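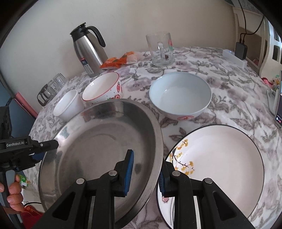

*Steel basin and dinner plate with ginkgo leaf decoration, on a floral tablecloth.*

## Trivex Counter Display Network

The Trivex Counter Display Network offers advertisers screen space at the point of sale in independent stores and cafes. Each unit is a 13-inch screen, supplied by Losent and installed at counter height.

**Placement.** Campaigns may be booked by neighborhood, by store type or across the full network. Estton and Wongsuwan are sold as separate districts and may be combined on one order.

**Specifications**

- Screen size: 13 inches, portrait
- Spot length: 12 seconds
- Advertisers per loop: 16 maximum
- File types: MP4, JPG or PNG
- Sound: not supported

**Rates.** A standard four-week booking in one district is $3,360. Design work is quoted separately. Charities and public agencies may request the reduced rate when booking.

**Artwork.** Final files must reach the Trivex scheduling office by noon on the Wednesday before the campaign begins. Files received after that time will be scheduled for the following week. Trivex reviews all artwork and may decline material that does not meet its content policy.

**Reporting.** Advertisers receive a play report for each location at the close of the booking. Bookings for November are now being accepted.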